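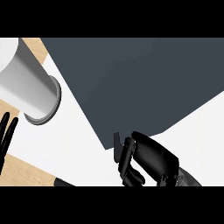 When will Pullow place its order for two-arm packing cells? The company says the purchase goes ahead once its budget is signed off, with Rallidex as supplier.

Mon 6 May

Pullow has set aside money for 17 cells at its Arruda plant. Each comes with a service plan that runs 28 months. Spare fingers are priced apart at $99 each, and training adds $4000 per cell.

A rival bid from Brirex was turned down in February over delivery dates. Floor work at Arruda has to be finished before the first cells ship.

Print | E-mail

Home News Business Contact

Recent items
Arruda plant adds night shift
Brirex names new parts depot
Leasing or buying: what plants pay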